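Dear Evdokia,

Warm greetings from all of us at the Gellham play library, and thank you again for your patience with this report – June rather ran away with us! Your grant has now paid for 52 new play sets, and 118 families are borrowing, up from 70 last spring. The pretend shop is still the favorite, and Aliki Galanis would dearly love a second one for the Semwal branch if funds allow.
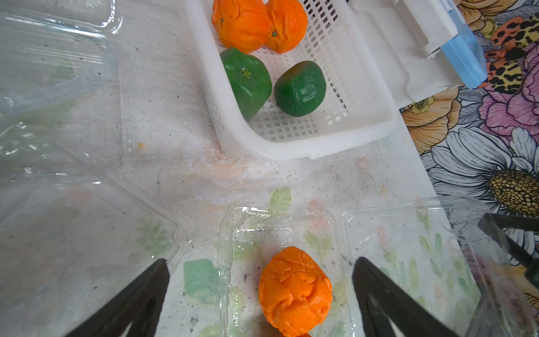
Play fruit in its white basket, Gellham

We have $1,000 left for shelving.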